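# Chapter 4: Bowls, Stacks, and the Shape of a Container

Open the nearest kitchen cupboard and find the bowls. Chances are they're stacked, one sitting inside another, and chances are you've never once wondered how they manage it. Try the same trick with your drinking mugs and you'll see how special it is! Mugs wobble, catch on their handles, and chip at the rim. Bowls settle into each other as if they wanted to be there.

This chapter is all about that settling. We'll look at why a bowl is the shape it is, how it holds what you put in it, and what changes when several of them have to share one shelf. By the end you'll be able to look at a bowl in a shop and make a pretty good guess about how it will stack, how easily it will tip, and how much soup will end up on the floor if somebody bumps the table.

## 4.1 A very old shape

Cup your two hands together under a running tap. You've just made a bowl, and it works (for a few seconds, anyway). People have been copying that shape in clay, wood, metal, gourd, and glass for thousands of years, and the basic idea has hardly moved. There's a low middle where things collect, a wall that rises on all sides, and a rim where the wall stops.

Those three parts do nearly everything, so let's give them proper names.

- **Well:** the lowest part of the inside, where a spoonful of anything will end up.
- **Wall:** the rising side. It can be steep, shallow, straight, or curved.
- **Rim:** the edge at the top. It can be thin or thick, plain or rolled outward.

Many bowls also have a **foot**, a ring or flat patch underneath that keeps them from rocking. You often can't see the foot from above, and that's one reason it's so easy to forget about when you're choosing a bowl. Turn a few over at home and compare them. The variety is wonderful.

## 4.2 Starting with a row

Before we stack anything, we set the bowls out side by side. It's a habit worth building now, and you'll use it in every activity in this chapter. In a row, each bowl has its own patch of table and you can compare rims and walls easily. In a stack, all you really get to look at is the top bowl and a set of edges.

Rows are also how most table work begins, whether you're dividing up pancake batter, sorting buttons, or getting ready to put clean dishes away. Leave enough space between bowls for your fingers to get around each one. 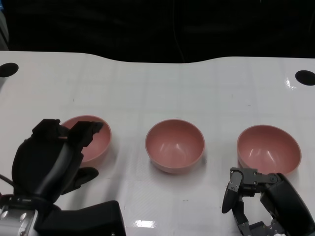 *Figure 4.1. Three matching pink bowls in a row on a white tabletop. Notice the thin rims and the rounded walls.*

Bowls like the ones in Figure 4.1 are close to a **hemisphere**, or half a ball. It's a lovely shape to study because the wall never suddenly changes direction. Start at the well and slide a fingertip upward: the slope begins almost flat, gets steeper and steeper, and is nearly upright by the time you reach the rim. A marble dropped anywhere inside will roll down and come to rest in the well.

Now for a puzzle. If two hemispherical bowls are exactly the same size, how can one fit inside the other? A solid half ball won't fit into a hollow of exactly its own width. The outside of a bowl is always a little bigger than the inside (the wall has to have some thickness), so the upper bowl can't go all the way down. It slides in until its outer wall meets the inner edge of the bowl below, and there it stops, with a band of its side showing. That band is called the **stacking gap**. Thin walls give a small gap. Thick walls give a large one.

## 4.3 Nesting and stacking

We often use these two words as if they meant the same thing, but in this book we'll keep them apart.

**Stacking** means placing matching pieces one on top of another so that each is partly inside its neighbor. **Nesting** means placing pieces of different sizes together so that the small ones disappear completely into the large ones. A set of mixing bowls nests. A set of cereal bowls stacks.

Ashley Tapley, who ran the school kitchen at Terinitz for 11 years, had to think about this every single day. Her kitchen owned 700 bowls, all from the same maker, and every one of them had to be back on the shelves before the lunch crew went home. When an older pattern with a thicker wall was mixed in by mistake, the stacks grew too tall for the shelf and leaned. Her fix was beautifully simple: she had the crew look at the gaps. One wide gap in a stack of narrow ones meant a stray bowl, and out it came.

You can use her method at home. Crouch down so your eyes are level with the shelf and look along the stack. The gaps should be even from bottom to top.

## 4.4 Try it: one row, one stack

*You will need:* three matching bowls, a ruler, a flat table, and a pencil and paper.

1. Wipe the table and set the bowls in a row, with a hand's width between them.
2. Measure the height of one bowl from the table to the rim. Write it down.
3. Pick up the bowl on the right by its rim, using your thumb and two fingers. Lower it straight down into the middle bowl.
4. Do the same with the bowl on the left.
5. Measure the height of the whole stack.
6. Subtract the height of one bowl, then divide what's left by 2. Your answer is the stacking gap.

Milagros Sotelo, a potter whose workshop notes we'll return to in Chapter 6, measured a tall stack of her own bowls this way and got a height of 87 centimeters. She then threw a new set with slightly thinner walls, just to see how far the number would drop. Keep your own measurements somewhere safe, as you'll need them in the next section, where we fill the bowls with rice and find out what happens to the space inside.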